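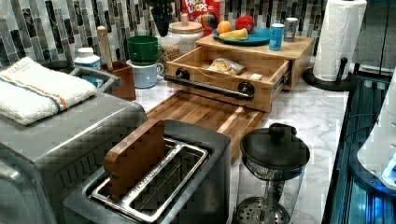 Attachment 1: counter, wood block in toaster slot 1

Ticket 214
Site: Umside, shared kitchen, 2nd floor
Category: Small appliances / Electrical / Other (submitter ticked all 3)
Priority: Urgent (set by submitter), Low (set by facilities)
Opened: Apr 1, 2023
Status: Closed, with reservations

Problem as submitted:
Toaster does not toast. Lever goes down, lever comes straight back up. Toaster oven next to it is also dead. Have tried pressing harder. Please send someone before breakfast.

Log

Entry 1. Checked the date on the ticket and called the submitter to ask whether this was a joke. It was not.

Entry 2. Replied with the usual: is it plugged in, is the outlet live, is there anything in the slots. Answers received: yes, don't know, and "only the wood."

Entry 3. Asked about the wood. It is a small brown block, end grain, rounded along the top, and it stands in the left slot the way a slice of bread would. Theories from the kitchen so far are that it belongs with the striped cutting board behind the toaster, that it is a sample from Wieczorek (they did the shelving in December and left bits of shelving everywhere), or that it is there to keep the slot open. Slots do not need keeping open. Asked for the toaster to be unplugged and the block lifted out by hand. No forks.

Entry 4. Block is out. Lever still will not stay down. I'll admit I was hoping.

Entry 5. Went up in person. Most pop-up toasters hold the lever with a little electromagnet, so no power means no latch, and you can press as hard as you like. Lamp tester in the outlet: nothing. The toaster oven plugs into the same pair. One fault, then, two victims, and the block is innocent of this particular charge.

Entry 6. Found the reset button on the protected outlet by the sink, which feeds this stretch of counter. Tripped. Pressed it. Toaster lever stays down, toaster oven light comes on. Ran each for a full cycle, one after the other. Both fine. Did not run them together, and would ask that you don't either — they are an obvious pair to overload a circuit, though that would normally take out the breaker and leave the outlet alone. Breaker had not moved.

Entry 7. So why did the outlet trip? Could be moisture, could be the outlet getting old. Emailed Bornell, who maintain the wiring, with the panel number (197) and a request to test it. Their auto-reply thanked us for our interest in Bornell.

Entry 8. While I was there. The towel folded on top of the toaster oven is a nice towel, white terry with orange and blue stripes, and I would like it to stay that way. The top of a toaster oven gets hot. There is a wooden box on that counter with a perfectly good drawer. I realize the drawer has a bag of something bready in it and that the roof of the box is taken up by the fruit plate. The Froot Loops could probably live in a cupboard. I leave the politics of that to the second floor.

Entry 9. Submitter asks whether we could simply have a bigger toaster. The Tisiven catalog has one rated for 3000 slices, over what period it doesn't say. Request declined. The one you have works.

Entry 10. Bornell came by. Outlet tested, tripped when it should and reset when asked. They replaced it anyway. No trips since.

Resolution: outlet reset, later replaced. Toaster and toaster oven not faulty. Towel moved to the hook by the sink.

Outstanding: owner of wood block. It is in the tray at the facilities desk, next to the unclaimed lids.

Reopened by submitter: "The toast is a bit dark on the left."

Closed. There is a dial.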